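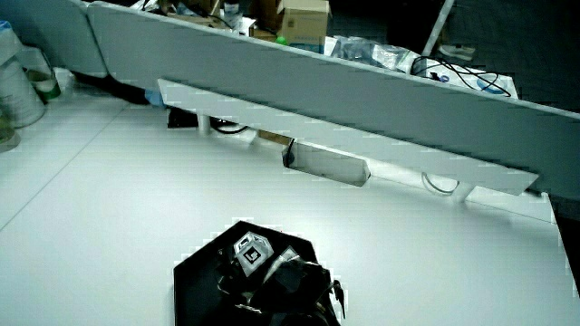
A white desktop against a gray partition panel.

The best thing to happen to the shared office in years makes almost no noise. Walk into the old Hunness building on a Tuesday at 9 in the morning and the first thing you notice is how well you can hear the person next to you, and how little you can hear of anyone else. It's wonderful!

For a long time open offices were designed for the eye. Long sight lines, bare concrete, glass everywhere (I loved all of it, I'll admit, right up until I had to make a phone call). Sound was left for later, and later usually meant a pair of headphones. The people at Joubert, the small design studio behind the Hunness refit, started from the other end. They spent two weeks sitting in the building with their eyes shut, listening to where voices went, before they drew a single wall.

What they came up with is a kind of map. Loud work sits by the stairs, where footsteps cover it. Quiet work is tucked deep into the plan, past a row of bookshelves and a thick curtain you have to push through with your shoulder – it feels a bit like going backstage. In between are 20 little bays lined with Zenine, a felt pressed from old wool sweaters, and if you look closely you can still find flecks of red and mustard in it. I kept stopping to touch it.

The floor is my favorite part. Bekodness, the cork mill that supplied it, cut 300 sheets in slightly different thicknesses, so your steps change pitch as you move from the lively end to the calm one. You feel it in your knees before you hear it. By the time I reached the back room I was whispering, and no sign had told me to.

The kitchen is still loud, and gloriously so. Joubert left the tile bare in there and hung the pans on open hooks, and at noon the whole room rings like a bell.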